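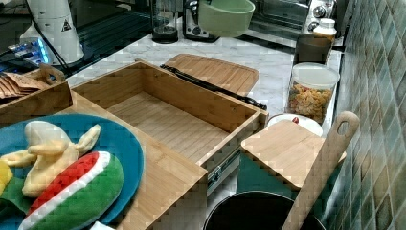 Maiara Amaral asks: why does an orchestra make that long, strange note before the music starts? Are they practicing, or did somebody begin too early?

It is a very good question, and many grown-ups also do not know the answer. The musicians are tuning. This means that they make their instruments agree with each other before they play.

Print this page | E-mail this page

What is a note?

Every sound is made by something that shakes. When you pluck a string, it shakes forward and back, too fast for your eyes to follow. The air near it starts to shake also, and this shaking travels to your ear. Fast shaking makes a high note. Slow shaking makes a low note. A string that shakes 300 times in one second gives a note in the middle, easy to sing for most children. A string that shakes 961 times in one second gives a much higher one, more like a whistle.

Why do instruments go out of tune?

A violin has 4 strings, and each one is pulled tight. If a string becomes a little looser, its note goes down. If it becomes tighter, its note goes up. Warm air, cold air and damp air can all change a string. Even a bus ride to the concert can do it.

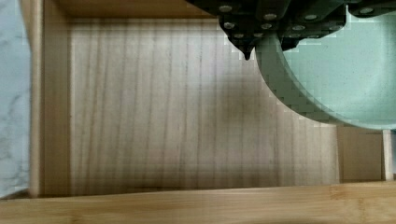 Flutes and trumpets have no strings, but they change too. When the player blows warm breath inside, the note goes slowly up. For this reason the players blow into their instruments for some minutes before the concert - they want them to be warm already.

Who gives the first note?

In most orchestras it is the oboe. The oboe is a thin black instrument with a clear voice, and you can hear it well even when many people are playing. The oboe player gives one long note, called A. Then the others listen and change their own notes until they are the same.

In the Bistmont Youth Orchestra there are 31 players, and their tuning takes less time than you need to tie both shoes. In May they played in the old hall at Gomgate, where it was quite cold, and they had to tune again in the middle of the concert.

Try it at home

Put a rubber band around an empty box without a lid and pluck it. Now pull one side of the band tighter with your finger and pluck again. Did the note go up? Ask a friend to make a second box, and try to make both bands sound the same. It is harder than it looks, so be patient - and keep the bands away from your eyes.

More for young listeners
- What does a conductor do with the stick?
- The Norov family and their seven drums
- Why do cellos have a spike?
- A visit to the Ó Néill harp workshop

This site uses cookies to remember your settings. By reading on, you accept them.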